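Skript zur Übung »Geschichte des Badens«, Teil 7
Zuletzt aktualisiert: 2020-06-12

So, weiter mit den öffentlichen Bädern! Letztes Mal waren wir bei den Thermen stehen geblieben, und Maja Marciniak hat gefragt, warum man im Mittelalter angeblich so ungern ins Wasser ging. Das Bild vom schmutzigen Mittelalter hält sich hartnäckig, stimmt aber so nicht. In vielen Städten gab es Badestuben, und der Bader machte dort gleich noch mit: Haare schneiden, schröpfen, kleine Wunden versorgen. Gebadet wurde im Holzzuber oder man schwitzte einfach — Wasser heiß zu machen war teuer, das vergisst man heute leicht.

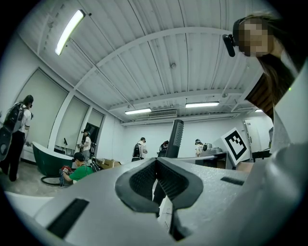 Warum verschwanden so viele Badestuben in der frühen Neuzeit?

Mehrere Dinge kamen zusammen: Brennholz wurde knapper und teurer, die Angst vor Ansteckung wuchs (Syphilis, Pest), und manche Ärzte hielten warmes Wasser für gefährlich, weil es die Poren öffne. Man wechselte lieber das Leinenhemd.

Im 19. Jahrhundert dreht sich das dann wieder, und das ist für mich der spannendste Teil! Wasserleitungen, Volksbäder, Hygienebewegung. Ein eigenes Badezimmer blieb trotzdem lange etwas für Wohlhabende, viele Familien stellten samstags die Zinkwanne in die Küche und badeten nacheinander im selben Wasser. Lest dazu bitte bei Selvanayagam die Seiten 10 bis 16 (Nuwan Siddiqui hat noch ein Exemplar zum Kopieren).
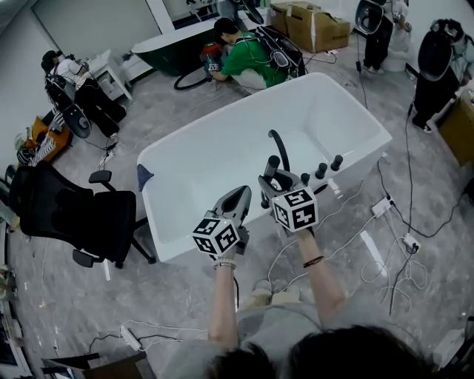 Freistehende Wanne mit schwarzen Armaturen

Zum Nachlesen
Teil 6: Die römischen Thermen
Teil 8: Volksbäder und Brausebäder
Literaturliste Selvanayagam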